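首页 文档 单元手册 变更记录 下载

阅读时间：9 分钟

# Flala 桌面抓取单元：安装、保养与维修说明

本说明对应 Mamusau 实验室的一台单臂桌面抓取单元，内部代号 Flala。内容包括夹爪安装、腕部相机标定、日常点检和常见故障的处理。数据集本身的字段定义见同目录下的 `SCHEMA.md`，这里只写机器。

单元的任务是把桌面上的日用包装食品和瓶盒类物品夹起，放进塑料筐，或从筐里取出。当前版本共收录 454 段操作记录，其中 222 段以筐为起点或终点，其余为桌面上的单件抓取和挪位。所有记录都带腕部相机画面和夹爪开度。

长条形软包装是调试时用得最多的一类物品，夹爪换指尖以后先用它试。包装膜会反光，里面的面条又有一定刚性，开度、夹持力和相机曝光的问题都容易在它身上暴露出来。 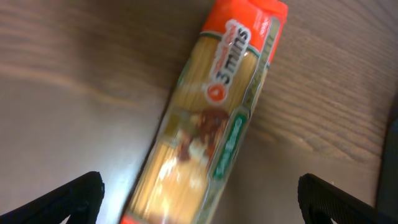

文 / Nanami Sakai　校对 / Nanami Minami　单元手册组

## 1. 硬件组成

- 机械臂一台，固定在木桌侧面的底座上
- 平行两指夹爪，黑色手指，内侧有防滑纹理
- 腕部小型相机，朝向指尖
- 控制箱，放在桌下，出风口不要朝墙
- 浅灰色塑料筐，带方形网孔
- 急停按钮，固定在操作员右手侧

指尖垫片由 Sundside 供货，一包 40 片，左右通用。垫片背胶对灰尘敏感，开封后放回自封袋。

## 2. 安装夹爪

1. 机械臂移到维护位，断开夹爪电源。示教器上的“暂停”不等于断电，要拔接头。
2. 拆下旧手指，检查滑块上有没有胶渍和碎屑。有胶渍用酒精擦，不要用刀片刮。
3. 装新手指时先上两颗定位螺钉，各拧到刚好带住，再上其余螺钉，最后按对角顺序拧紧。
4. 手动合拢夹爪。两侧指尖应在整个接触面上贴合，对着灯看不到楔形缝隙。
5. 接回电源，执行 `gripper home`。归零过程中手不要放在指间。
6. 执行 `gripper check --cycles 11`，夹爪会空载开合 11 次。任意一次回读与目标值不符，程序会停下并写入日志。

换过手指以后，旧的抓取宽度表不能直接用。先跑一次宽度标定，再把结果写进 `config/width.yaml`。

## 3. 腕部相机

相机支架有两条长孔，可以前后调。调好的标准是：夹爪全开时，两根手指的尖端都出现在画面下部，左右大致对称，中间留出看物品的空间。手指占得太多，远处的目标会被挡住；手指完全看不见，后面做指尖对齐时就没有参照。

曝光用手动。自动曝光碰到塑料膜的强反光会整体压暗，画面里木纹那一侧跟着变黑，前后两段记录的亮度就对不上了。现在的做法是固定曝光和白平衡，允许膜面上有一块过曝。包装上的小字在移动过程中通常会糊，本单元不做文字识别，不需要为此降低机械臂速度。

手眼标定每次拆过相机支架都要重做。步骤如下：

1. 把标定板平放在桌面中部，四角用胶带固定。
2. 运行 `calib handeye`，机械臂会依次走到预设位姿。
3. 某个位姿检测不到角点时，先查反光，再查线缆有没有垂下来挡住镜头。
4. 结果保存后，用夹爪尖去点标定板上的两个对角点。偏差肉眼可见就重来。

线缆从支架后侧走，留出腕部转动的余量，用魔术贴绑，不用扎带。扎带的断口磨破过一次线皮，换线花了一个下午。

## 4. 桌面与塑料筐

桌面是木纹面，边角贴有黑色定位胶条。胶条翘起来要整条换，不要剪短了接着用。每班开始前用干布擦一遍，食品包装上掉下来的碎渣会卡进手指内侧的纹理里。

筐不固定，允许在每段记录之间改变位置和角度，因此机器每次都要重新找筐。移动筐以后确认三件事：筐底四角着桌；筐沿不超过机械臂可达范围；筐与周围的盒子、瓶子之间，张开的手指能放得下去。第三条最常被忽略，手指外侧碰倒瓶子的情况大多出在这里。

接近筐时夹爪保持张开，从斜上方进入，到筐沿上方再转为竖直。网孔的边比指尖窄，手指斜着压上去会卡住，所以在筐沿附近限速，参数是 `basket.approach_speed`。 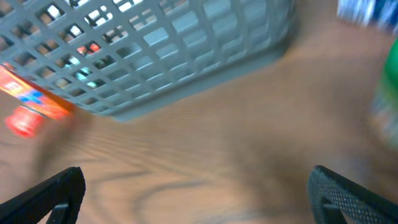 ## 5. 日常点检

每天开机后：

- 看手指内侧纹理，有碎屑用软毛刷刷掉
- 看垫片边缘，起翘就换，左右两片一起换
- 镜头用镜头纸擦，不要用擦桌子的布
- 按一次急停，确认机械臂掉使能，再复位
- 空筐放到桌上，跑一次 `demo place`

每周三停机后：

- 对角复紧手指螺钉
- 清控制箱滤网
- 检查腕部线缆弯折处
- 备份 `config/` 目录，文件名里写班次

## 6. 常见故障

**夹持后物品慢慢下滑。** 先看垫片，再看夹持力。软包装表面光滑，垫片用旧了就夹不住。换垫片后仍然下滑，把 `force` 提高一档，不要一次提到顶，面条类物品会被夹断。

**夹爪报 E07，回读超时。** 多数是接头没插到底。断电，重插，再归零。重复出现时换通信线，备用线在 Sugawara 工具柜第二层。

**画面在运动中发糊，静止时也不清楚。** 静止时不清楚说明镜头松动或脏了。只有运动中糊是正常现象，快门时间受灯光限制，目前没有改。

**放进筐里的物品被手指带出来。** 松开后停顿太短。把 `release_dwell` 加长，再检查垫片上有没有残胶。

**标定后整体偏向一侧。** 查相机支架长孔里的垫圈。少装一个垫圈时支架会歪，螺钉拧得再紧也没用。

## 7. 已知限制

夹爪归零依赖机械限位，冷机状态下首次归零的重复性较差，一月那批记录里有几段受此影响，已在 `notes.csv` 中标出。机械臂底座没有做防撞外罩。筐内物品堆叠较高时，腕部相机会离物品过近，画面失焦，这类记录保留在集合里，没有剔除。

物品外包装上的图案和文字归各自权利人所有，记录只用于抓取研究。修改硬件以后请同时更新本文件和 `config/`，并在变更记录里写明换了哪个零件、换之前最后一段记录的编号。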